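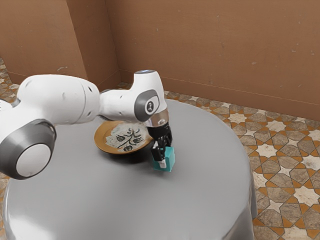

About > Our School > Who We Are

Posted 6/12/23 by the Front Office

Kikinport Folk School began in the back of a shuttered feed store on the Briltberg road, with two classes, one borrowed piano and a coffee urn that took most of the morning to get going. We taught bread baking and beginning fiddle that first winter, and people drove in through the snow for both, and stayed so long afterward talking in the parking lot that we decided we had better find them somewhere warm to do it.

We're a school for grown-ups, mostly, though we have a children's morning during the summer that fills up faster than anything else we offer. You don't need a diploma to come, and you won't get one when you leave. What you will get is a good teacher, a small class (we stop at nine, and we really do stop at nine, even when it's your sister-in-law asking), and lunch at a long table with whoever else happens to be learning something that day. The soup is usually lentil. We have had letters about the soup, and we read every one of them, and it's still usually lentil.

Over the years the list has grown to take in basket weaving, letter writing, home canning, shape-note singing, mending, local history, pottery and a very popular evening on how to sharpen everything in your kitchen drawer. Some of these came from our teachers and a good many came from students who stayed behind to stack chairs and said, you know what you ought to do.

The pottery room is the old loading dock, closed in and insulated, and it's the one part of the building where you can still read the feed company's name on the wall if the light is right. We left it there on purpose when we painted.

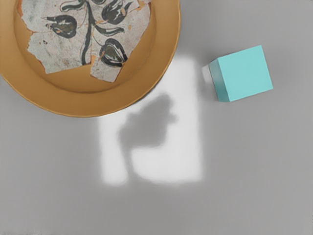

Katiyar wrote to us after the spring term to say that she had signed up for canning only to get out of the house, that she had never in her life been good at a class, and that she now had eight jars of pears in the pantry and plans for a great many more. We hear some version of that fairly often, and it pleases us every time.

Our sister school across the lake at Jorovholm shares teachers with us, and if you enroll at one you can take a class at the other for the same fee. The fiddle and singing groups from both schools get together each May for a supper and a long evening of music, and the public is welcome, whether or not you play. Bring a dish if you can and a folding chair either way.

Tuition is kept as low as we can manage, and there is a fund for anyone who finds it a stretch. You don't have to explain yourself to use it; just check the box on the form. If you'd like to look around before you sign up for anything, come by while classes are in session and ring the bell at the side door, the green one. The front door sticks.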